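Mallholm Robotics Open Day

The Mallholm Robotics Open Day is a yearly public event held at the Mallholm workshop, where visitors can watch robot training work up close and, at several tables, try it for themselves. It is best known for its hands-on demonstrations with hand-held grippers, and for the very ordinary household goods used in them.

History

The open day grew out of a small July gathering for families of the staff, set up by Yaneth Carhuamaca and Alcides Cabrera. It drew 22 people, and most of them stayed far longer than planned. The event was later moved to winter and opened to the public. The edition of 15/02/2020 was the largest up to that point, with 539 visitors and 9 tables running at the same time.

Demonstrations

The heart of the day is the clothing and accessories program, led by Pei-shan Fang. A person holds a gripper in each hand and carries out a small everyday job, such as hanging a bow tie on a display stand, while the movements are recorded. No robot arm is needed at this stage, and this surprises many first-time visitors. The person does the work at a natural pace, using the same kind of jaws a robot would use later.

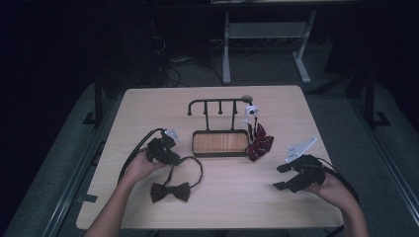 Bow ties are a wonderful test. The fabric is soft, the neck strap is thin and slides into loops of its own, and a clip has to be held open at just the right moment. Demonstrators work with both hands together - one steadies, the other places - and even skilled ones miss now and then. Crowds tend to cheer the misses as loudly as the clean hangs.

Visitors aged nine and over may take a turn after a short lesson. Each turn lasts up to 3 minutes. Oluwaseun Nnaji, who wrote the lesson, asks beginners to move slowly and to keep their wrists loose, and the change in their handling after only a few tries is a joy to watch.

Other attractions

The Pekico room holds a sorting demonstration with cups and spoons, and the Ersoy bench lets children take apart and rebuild a simple gripper joint. Yao-tsung Huang gives the midday talk, in which recorded movements are played back on a large screen and compared with a machine's first attempts at the same job. A question period follows and often runs well into the afternoon.

Admission

Entry is free. Places at the gripper tables are given out at the door.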